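**Progress report: Doucette workroom, second installment**
Sat 11 May
Prepared by Noémie Grewal for Normand Friesen

## Status against the plan

The grant covers the fit-out of one workroom for table-top handling work, to be finished in October. The bench, the wall surface and the main power feed are complete. Cable routing and storage are open. Spending to the end of this period is within the approved total of 2000, with 226 left uncommitted.

## Bench and wall

The old bench top was replaced with a white one from Botley. The dark top made small parts hard to find and threw uneven reflections under the ceiling lights. The new top was leveled after delivery and checked again 12 days later. No correction was needed.

The wall behind the bench was filled, sanded and painted white. Shelving that had been planned for this wall was moved to the side wall so that the area behind the work stays plain. The change was agreed with the Ganisero project, which shares the room, and did not affect the cost.

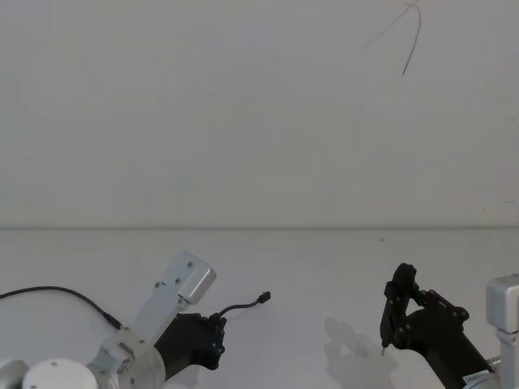
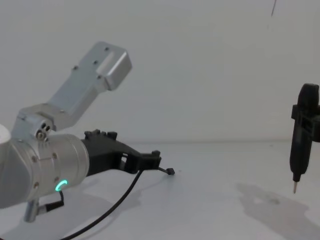 ## Cable routing

Two options were priced. The first is a surface channel fixed along the wall just above the bench. The second is a tray under the bench, with openings cut through the top. The channel costs less and leaves the top intact, but it puts a raised strip behind the work area. The tray keeps the wall clear and requires the bench to be out of service while it is cut.

I recommend the tray. The quote from Pluvia includes edge trim for the openings and is valid until the next installment is released. The work would use most of the uncommitted balance. A smaller job, clipping or removing loose cable at wall height, can be done by our own staff at no charge to the grant.

## Storage

The side-wall shelving has been ordered and not delivered. Until it arrives, hand tools and spare leads are kept in drawers in the adjoining room. This adds a short walk to each setup but has not delayed any booked session.

## Open items

- Approval of the under-bench tray (Friesen)
- Delivery date for shelving (Grewal to confirm with Botley)
- Labels at both ends of each permanent cable run
- Second coat on the lower part of the side wall, before the shelving goes up

The October completion date is unchanged. If the tray is not approved, the surface channel can be fitted without moving that date, and the difference in cost will be shown as unspent in the next statement.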